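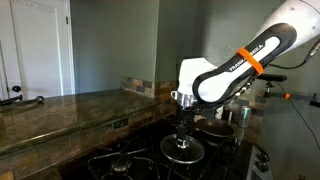

Section 5. Adding the kitchen to a Listbridge record. Do this after Rooms and Beds are saved, not before, or the kitchen ends up attached to nothing and you have to delete it and start over. Sample record all the way through is the Corrigan unit. Gas stove there, black, so Fuel = Gas and Finish = Black. Yours will differ. Fill in what you have got, leave the rest blank, blanks don't show to guests.

Before you start

Have the lease or owner's sheet next to you. Also the model numbers for anything that plugs in or burns gas. Log in as Editor. Viewer logins can open the kitchen page but the Save button is gray, and we get a lot of calls on that.

1. Open the property. Click Spaces, then Add space, then Kitchen.

2. Pick a layout. Galley, L, U, Open, or Other. If you pick Other you have to type something in the box or it wont save.

3. Set Shared or Private. Default is Private. For a room in a shared house change it now. Changing it later wipes the house rules text.

4. Click Appliances. Add one line per appliance. Type first, then Fuel, then Finish. Model number goes in Owner notes, never in the guest description.

Note: cooktop and oven are separate lines even when it's a single unit. The search filter for "oven" only reads the oven line. Skip it and your place drops out of those results.

5. Under Cookware tick what stays in the unit all year. Pans, lids, knives, baking sheet. Anything you take away between seasons goes under Seasonal with a start month. Corrigan's is July.

6. Click Save. Wait for the green bar. Closing the tab early loses the cookware list but keeps the appliances, known problem, fix is coming. 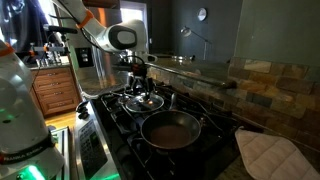
7. Go to Guest instructions. Short lines, everyday words. Text limit is 12 lines, anything past that gets chopped with no warning. Put the lighting and shut-off instructions first, coffee and trash last.

CAUTION: For gas, the shut-off location is required. Say which cabinet, which side, and which way the valve turns. "Under the counter" gets sent back by the reviewer.

CAUTION: Do not copy instructions from another property. Valves are not in the same spot. Write it standing in the kitchen.

8. Safety items. Tick the smoke alarm, CO alarm and extinguisher only if you have checked them yourself, and enter the check date as day month year, like 24 May 2021. Other date styles are accepted by the box but come out wrong on the printed sheet.

Connecting Gostar and Mukano

Skip this if you only list direct.

9. Settings, Channels, Connect. Gostar asks for the property code, Mukano asks for the email on the account. Use the owner email not the agent one.

10. Match the fields. Most match on their own, but 2 need doing by hand: Fuel and Seasonal. Gostar calls Fuel "Energy type" and has no Seasonal field at all, so seasonal cookware shows up there all year unless you untick Send to Gostar. Mukano does have it, under Extras, and it's off to start with. Turn it on, save, then go back in and check, as it sometimes flips back off after the first sync. If it has flipped

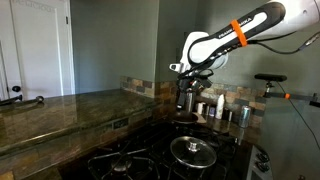
turn it on again and sync by hand with the Sync now button. Second time it sticks. If it doesn't, disconnect Mukano, log out, log in, reconnect. Your listing stays up while you do this but the calender will show as blocked until the sync is done, so pick a quiet hour.

11. Preview as guest. Check on a phone too. Long appliance names wrap badly there, shorten them.

12. Publish. Changes go out to your own page right away, the channels follow on their next sync.

If something goes wrong

Kitchen missing from the preview: Rooms and Beds wasn't saved. See top of this section.
Appliance shows twice: the channel sent it back. Delete the copy with no Owner notes.
"Fuel required" message on a microwave: choose Electric.
Can't tick CO alarm: fill in the check date first.
Publish button missing: someone else has the record open. Ask them to close it, or wait for their login to time out.

Next is Section 6, Bathrooms. Same steps mostly, no channel matching.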